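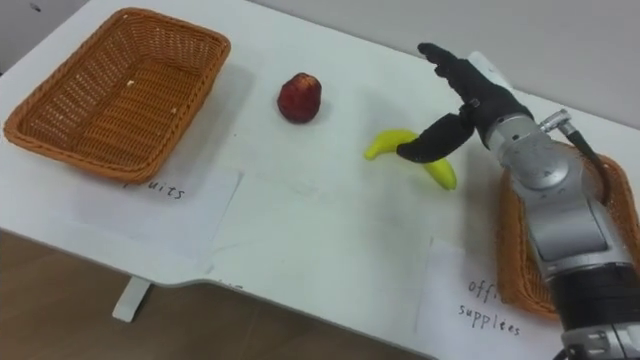 Right hand over the banana, apple still to go.

June 2021, Plevlow cell, sorting table

Back on the sorting setup after the thumb trouble in May. Elsie Henare swapped the thumb tendon and I redid the zero on every finger, and wow, what a difference! The log says 1,169 grasps on the old tendon, so I'm putting a check at 2,000 in the Skistitero sheet and we'll see if the new one gets there.

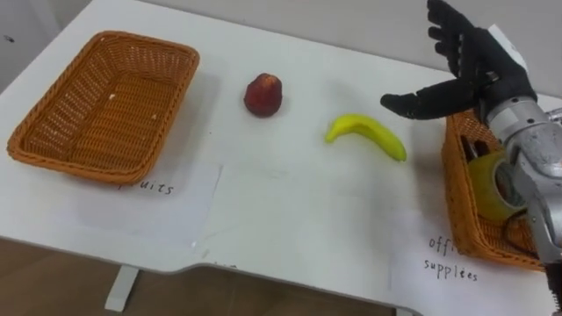

Approach height is up 8 mm from the old value. I was nervous about it (the hand used to come in so low that I kept waiting for it to clip a basket rim), but the new path feels much calmer. Speed stays at 20 percent until somebody other than me has looked at the wrist limits.
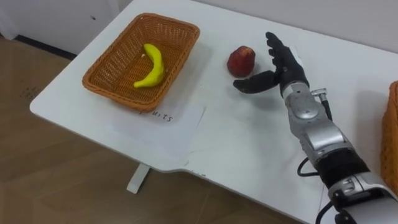
Cable next. There's a loop of slack beside the forearm and I want to keep it — last time I tied it down tight, the wrist connector worked itself loose and I lost a whole afternoon to dropouts. Check the connector by hand before power-up, please, and don't trust the status light. 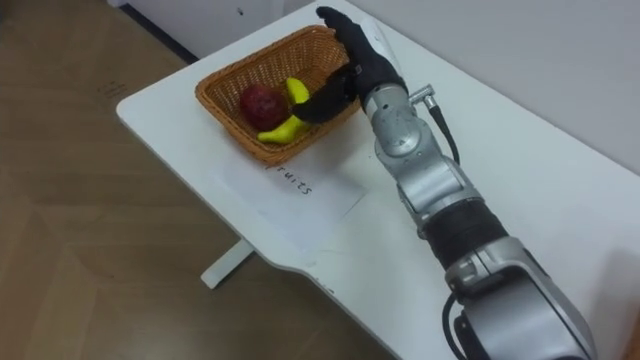
Still open: thumb torque reads a bit high when it closes, could be the new tendon settling in. Ask Gorthorpe for a spare sleeve for the wrist cable. Labels want moving forward too, the fruit basket keeps ending up on top of its own word. Elsie has the 2 mm hex key.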